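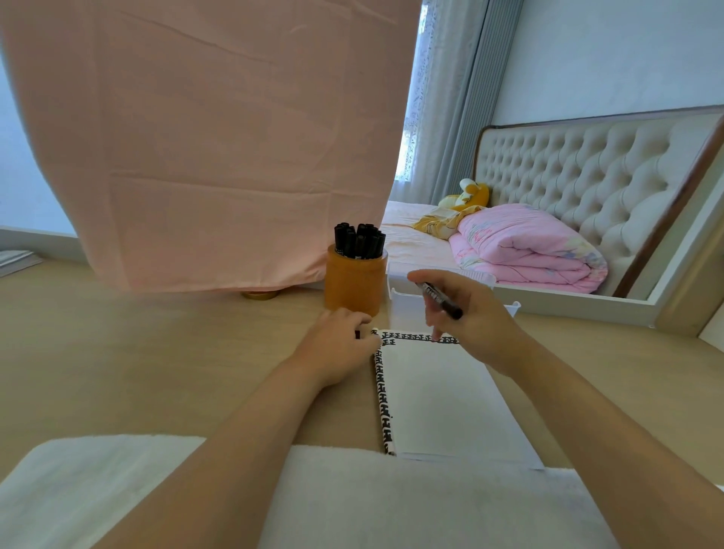

Section 4: Setting Up Your Reader Newsletter

You've got your author page live in Cudard, so now comes my favorite part of the whole guide: the newsletter! Getting a note straight into a reader's inbox is a wonderful feeling, and the set-up takes less time than most people expect. Set aside 30 minutes, and have your book cover and a short bio handy before you begin.

4.1 Create your first list

1. Sign in to Cudard and open the Readers tab.
2. Click New List and type a name. Your subscribers will see this name when they manage their settings, so "Friends of the Harbor Books" is a lot nicer than "list1 final."
3. Choose a language and a time zone for the list.
4. Fill in the sender name. Use the same pen name that's on your covers. If you write under 2 pen names, make a separate list for each one.
5. Enter your reply address and click Save. Cudard sends a confirmation message to that address right away.
6. Open the message and click the link inside. The gray dot beside your list turns green.

Note: The confirmation link works for one day. If you miss it, go to Readers, then Sender, and click Send Again. Your list settings are kept.

Caution: Don't use your home address in the footer unless you're happy for every subscriber to have it. Commercial email generally needs a postal address, and a rented mailbox is a popular choice with authors. Check the rules where you live.

4.2 Build the sign-up form

1. From your list, click Forms, then Start Fresh.
2. Pick a layout. Slim sits nicely under a blog post, and Tall is lovely on a page of its own with a cover next to it.
3. Write a headline of up to 25 characters. Longer headlines wrap onto a second line on phones.
4. Add a sentence telling readers what they'll get and how often. Be specific here! "A letter in June, plus a note when each book comes out" tells people much more than "news and updates."
5. Leave the First Name field off for now. You can add it later from the same screen, and a form that only asks for an email is quick to fill in on a phone.
6. Turn on Double Opt-In.
7. Click Publish and copy the short link.

Paste that link anywhere you like: your social profiles, your email signature, the back matter of your ebook. If your website runs on the Anitz theme, you can skip the link completely and drop the form into any sidebar with the Cudard block (see Section 6).

Note: With Double Opt-In on, a new reader shows as Waiting until they click the link in their own inbox. Readers in Waiting don't receive your newsletter and don't count toward your plan.

4.3 Add a welcome gift (optional, but so much fun)

A short story, a deleted chapter, a map of your fantasy kingdom, a recipe from your cozy mystery – anything your readers would love to have!

1. Save the gift as a PDF or EPUB.
2. Go to Automations and choose Welcome.
3. Click Attach Gift and select your file. Cudard turns it into a download link, so nothing heavy lands in anybody's inbox.
4. Write a few friendly lines above the link. Keep them short and sound like yourself.
5. Click Test. Read the message on your phone as well as your computer, and try the download on both.
6. Switch the automation to On.

Caution: If your ebook is enrolled in a program that asks for exclusive rights, read the terms before you give away any part of it, including sample chapters.

4.4 Bring in readers you already have

If you've been collecting addresses in Flonov or Pietrzak, you can move them over in one go.

1. Export your contacts from the old service as a CSV file.
2. Open the file and remove anyone who has unsubscribed.
3. In Cudard, go to Readers, then Import, and choose the file.
4. Match the Email column. Any columns you leave unmatched are ignored.
5. Tick the box to confirm that these people asked to hear from you, then click Import.

Each file can hold up to 3000 rows. For a bigger list, split it and import the parts one after another. Duplicates are merged for you.

Caution: Never import addresses from a contest you didn't run yourself, or from business cards. Spam complaints can pause your account.

Go on to Section 5 to write and schedule your first issue.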